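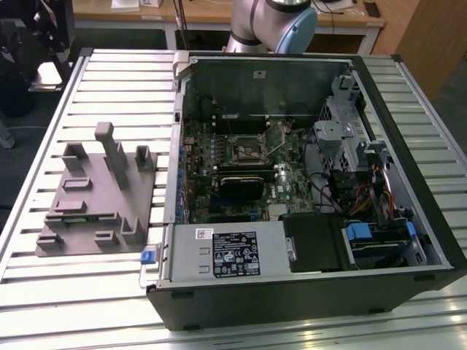
Hi Wolfram, and hello to everyone at Nasura who gets this forwarded! I promised the May update on Sestadia would be short, and it won't be, because we had a fault and I want you to get the whole story from me before it reaches you in pieces. The quick version is that the arm pushed down on a motherboard when it should have stopped, nobody was hurt, and we lost one board and a good chunk of our test time. The work itself is still what we described in the proposal: the case goes on its side on the slatted bench with the insides facing up, the gray fixture board sits to the left of it, and the arm takes parts out of one and puts them in the holders on the other. Memory was going nicely. The processor was next on the list, and that's where we got into trouble.

So, the fault. On 7th May, Ayane Koyama was running the memory routine on one of the Dell towers. The arm is supposed to come down over the memory, feel for contact, and stop as soon as the force goes over the limit. It felt for contact all right, but the stop never came. Error 607 popped up on the Jõgi controller (that one means "force reading out of date"), and the arm kept going down for another 11 millimeters before Ayane hit the emergency stop. She was quick, and I've told her so. The memory module was cracked, the slot was bent, and that motherboard is now a very nice thing to practice unscrewing on.

What bothered me most was that 607 was only a warning. The controller wrote it down and carried on moving, which I'd call the real failure. A stale force reading means the arm has no idea how hard it is pressing, and we had it set up as if that was something to look at later. I signed off on those settings in the spring, so that part is on me.

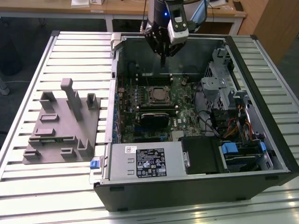
Gripper tip down inside the case near the back wall, with the processor in its socket.

Jamila Herath spent most of a week in the logs and found the cause. The force readings travel over the same connection as the camera data, and when the camera data gets heavy the force readings wait in line. Most of the time they wait so little that you'd never notice. Once in a while they wait long enough for the arm to travel a good way on old numbers - and old numbers said it was still in free air! She went back through our earlier runs and found 18 more times the reading had gone stale. Every one of those had happened while the arm was moving up or sideways, so we got away with it and didn't spot the pattern. I wish we'd gone looking sooner.

What we've changed so far:

Code 607 is now a full stop. The arm halts and somebody has to walk over and reset it by hand.

Force readings have their own cable and don't share with the cameras anymore.

The arm comes down much slower over the board. It's painful to watch (Iresha Khan has started bringing a book) but I'd like to keep it this way until the end of the summer.

Anyone running a test keeps one hand on the stop button whenever the gripper is inside a case. We used to say "within reach," and I've dropped that.

Since the cable change we've done 360 descents onto scrap boards with the cameras going flat out. No stale readings on any of them. Iresha then unplugged the force sensor halfway down, on purpose, several times over, and the arm stopped each time. I was more nervous about that test than I let on. 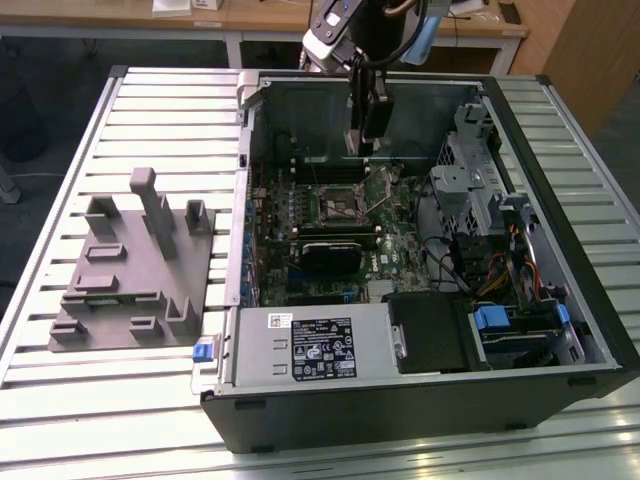

Arm reaching into the tower toward the rear of the board, CPU socket empty.

Now the part you're probably waiting for. Processor removal is behind. We can reach the socket lever and lift it, but the pickup itself isn't good enough for me to put a success rate in front of you yet. The chip is flat and sits low in its frame, and with the slower descent the arm tends to settle a touch off center. Jamila thinks a softer pad on the fingers will help and has ordered two kinds from Drultden. If neither one works we'll talk about a suction tip, and I'd come back to you for approval first, as it wasn't in the parts list.

Money is okay. The ruined board came out of the spares line, the new cable was cheap, and the extra hours are ours to swallow. I would like to move the processor milestone back by a month, though, and leave the others where they are. Could you let me know if that needs a formal request or if a note from you is enough?

One last item. The arm supplier wants a copy of the logs, and I'm happy to share them if Nasura doesn't mind. The full incident write-up is attached, with Jamila's timing charts at the back. Call me if anything in it looks odd - I'm at my desk most mornings.

Zohreh Esfahani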